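Tala Smadi wrote Porkgate in a laundry room. Six months, mostly before 7 a.m., and she says she never planned on making anyone mad.

"I wanted a funny book about a school lunch contract," she says. "Then I read the contract."

The novel follows a small town called Gimdale where the cafeteria meat is worse than it should be and everbody knows it. Parents started passing it around. Then school board members.

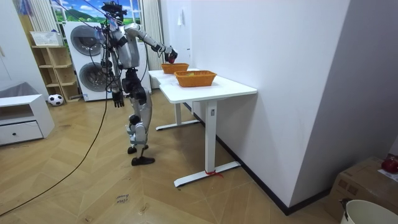 Did she set out to change minds? Long pause on the phone. "Sort of. I'd written four letters to the paper. Not one got printed. A story gets in the house a different way."

Her editor, Chiharu Nishimura, cut two chapters that were, in Smadi's words, "me yelling." She fought for one of them. Lost. Glad now, mostly.
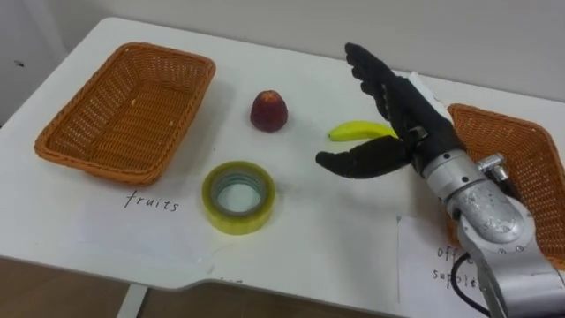
Smadi drafts by hand, loose sheets, no notebook. Pages she can't fix go away for a month, and she won't peek. An orange-brown woven basket on a white table, nothing in it but a few crumbs, is pretty much her idea of a finished draft. "Empty means I dealt with it," she says. "Or threw it out. Same thing some days."

On preaching: "Readers smell it. Let the lunch lady be wrong sometimes. Let the bad guy love his dog."

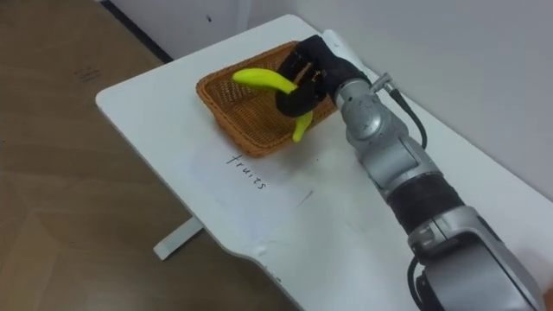

Next one is Sonasetti, about a river and the people who sell it. She's roughly half way and already getting emails from a retired engineer, Réjean Beaulieu, correcting her on dams. "He's right every time. It's very annoying."

Out in March, if she quits rewriting the first page.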